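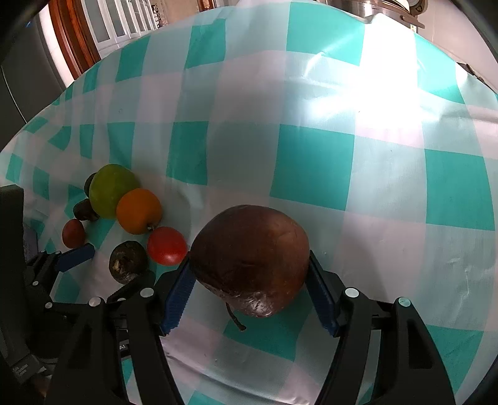 Hi everybody, I'm Jin-sol Yoo, and I work on the planning side of Rallitz with Gerrit Van Wijk (he does control, so blame him for anything that shakes).

Okay, first bit: grasp selection. We sample 300 candidate grasps per object, and the old code scored every one of them against the full point cloud. Slow! So now there's a cheap pass that only asks if the fingers fit around the thing, and 200 get thrown out right there.

(pause, ask who's written a collision checker. Wait for the groans.)

Next, produce. I love produce as a test. A tomato is kind to you, but anything lopsided, shiny and wrinkled messes with the depth estimate, and then the planner wants to close on a surface that's a bit off. Our fix is boring: fit 2 shapes, keep both, and let the controller pick once it feels contact.

Gerrit's slide goes here. He'll want to talk about filter lag. Let him, but keep him short!

Then the replay tool, Skestirico. Run it from the laptop, NOT the network drive. Scrub to the regrasp, stop, take questions.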